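27 de fevereiro de 2020

Notas da visita à feira de artigos de desporto, pavilhão 2. Escritas no comboio, depois arrumo isto. Fui pelo clube, com lista de compras: bolas, grips, uma rede nova se o preço ajudasse. Não ajudou.

## Chegada

Fila à entrada, meia hora. Bilhete impresso não serviu, tive de mostrar no telemóvel. Café horrível e caro. O mapa da feira tem o pavilhão 2 e o 3 trocados, andei perdido no meio das bicicletas até perceber. Quem for amanhã: entrem pela porta lateral, do lado do estacionamento.

Na entrada diziam 4,000 artigos em exposição (escrevem assim, com vírgula, no folheto português também). Não sei. Muita coisa repetida de banca para banca.

## Redes e postes

Primeira paragem, Hollmann. Boas redes, fita de cima bem cosida, cabo de aço decente. Pedi preço para um campo: 597 euros, sem portes. Com postes vai para o dobro ou mais. Trouxe o catálogo, a direcção que decida. Eu por mim remendava a que temos mais um ano.

A Skestlow ao lado tinha só material de padel. Passei à frente. Simpáticos, deram-me uma caneta.

## Bolas

Era o que me interessava mais. Falei um bom bocado com a Funmilayo Garba, da Drotero, que distribui para clubes e escolas. Sabe do assunto. Explicou-me a diferença entre bola com pressão e sem pressão para escolinhas, coisa que eu julgava saber e afinal só sabia metade. As sem pressão duram muito mais no cesto, mas os adultos queixam-se do braço. Para os miúdos servem lindamente.

Preços: quanto maior a encomenda melhor, claro. Desconto até 6 por cento se encomendarmos antes de novembro e tudo duma vez. Por caixas, nada de tubos avulso. Perguntei pelos portes para o interior, ficou de me mandar por mail. Ainda nao mandou.

Tubos de plástico translúcido, do género que toda a gente conhece. O da Wilson tem o rótulo claro em cima e a faixa azul com um fiozinho laranja-avermelhado, e vê-se o amarelo-esverdeado da bola através do plástico. Gosto disso, dá para saber num instante o que está na prateleira. No nosso armário faz diferença, aquilo é escuro que nem breu.
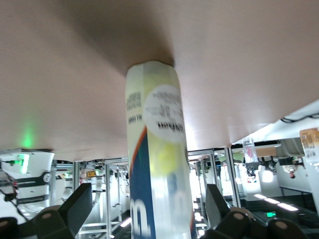

## Cordas e grips

Trunent. Banca pequena, muita gente, atendimento lento. O Chibuzor Afolabi estava a encordoar ao vivo, rápido e limpo, conversava e nem olhava para as mãos. Perguntei que tensão recomendava para juniores que partem cordas todas as semanas. Resposta: baixar um quilo e trocar de corda mais cedo, antes de partir. Vou experimentar com os do grupo da tarde.

Grips: comprei uma caixa mista, brancos e azuis. Os pretos mancham as mãos, já chega do que tivemos no verão.

A máquina de encordoar de que toda a gente fala custa 3,249. Fiquei a olhar para a etiqueta. Não é para nós.

## Por fazer

- ligar à Drotero por causa dos portes
- passar o orçamento da rede à direcção
- medir a prateleira de baixo do armário, a ver se os tubos cabem de pé (acho que sim, à justa)
- devolver o guarda-chuva que me emprestaram na recepção!! trouxe-o sem querer

Almoço: sandes de panado, fria, no corredor. Saí a meio da tarde com os pés desfeitos e dois sacos de catálogos que niguém vai ler, tirando o da Hollmann. Ficou por ver o pavilhão das raquetes, estava a abarrotar.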